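Odd Corners of the Flat: A Gallery of Small Domestic Matters

We use cookies to remember that you have been here before. Accept all / Manage choices

I moved into the flat in Gresside in November, with a van, a kettle and a firm intention to have everything put away by teatime. What follows is the gallery I promised to everyone who asked how it was going and then didn't wait for the reply. One photograph so far. I have written rather a lot to go with it, which anyone who has had a letter from me will recognise.

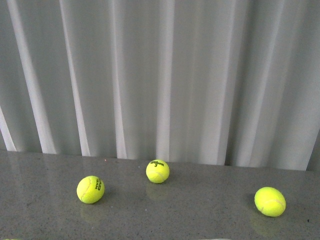

The tennis balls came from the Greltow sports shop when it was closing down. I don't play tennis. I went in for a pair of socks and came out with no socks and a bag of balls, on the grounds that they were 70p each and I was weak. They have since been used for rolling under the feet after work, for getting lumps out of a duvet, and for giving the hands something to do during phone calls with the gas people.

Three of them have settled on the speckled grey worktop and look quite at home. They are the brightest things I own. The rest of my belongings are navy, brown or the colour of tea, and on dull mornings I find I'm grateful for a bit of yellow-green that doesn't need watering.

A word on the worktop, as I have become a bore about it. It is grey with darker and lighter flecks, and it will hide a crumb until you lean on it in a clean sleeve. My last kitchen had a white one which showed everything and made me wipe it 26 times a day. This one asks for nothing and I have let myself go accordingly. I wipe it before bed, by feel.

It also has a nice soft shine to it, which I'd like to claim as my own work. I use washing-up liquid, warm water and an old tea towel. The lady at the market wanted to sell me a special spray, and I got as far as reading the back of the bottle.

Then the curtain. I looked at a great many greys before I ordered from Howlader, who have a shop at the bottom of the hill and samples on a ring like a jailer's keys. Every grey has a name. I was shown one called Inula, which as far as I know is a yellow flower, and when I said so there was a short silence. I went for something pale and silvery that hangs in long straight folds, and I've been pleased with it ever since, apart from the day I had to put it up.

Putting it up took 7 hours, if you count lunch, and I do. The hooks go in a pocket at the back. There are two sorts of pocket. I shall say only that the second attempt went more quickly and that the ladder is now back with its owner. The folds want a tug each morning to fall properly, top to bottom, and then they'll behave until I forget and shut a window on them.

People ask why I don't have something with a pattern. My mother had a pattern, big orange poppies, and as a child I could see a man's face in every one of them. Plain will do me nicely.

Still to come in this gallery, when I can find the things in question: the biscuit tin with the buttons in it, the hall shelf (up, down, up again), and the box marked MISC, which weighs more than the wardrobe. I had a quote of 700 pounds for fitted cupboards and have decided that boxes have character. I'm told they can be stacked quite high if you put the books at the bottom, and I'd have found that more useful before I put the books at the top.

As for the balls, they'll be moved when I next need the space for pastry. I make pastry twice a year, so there's no great rush. One will end up behind the cooker, I expect, and I'll come across it when I move out.

Get new pictures by email. Enter your address to join the newsletter. You can unsubscribe at any time.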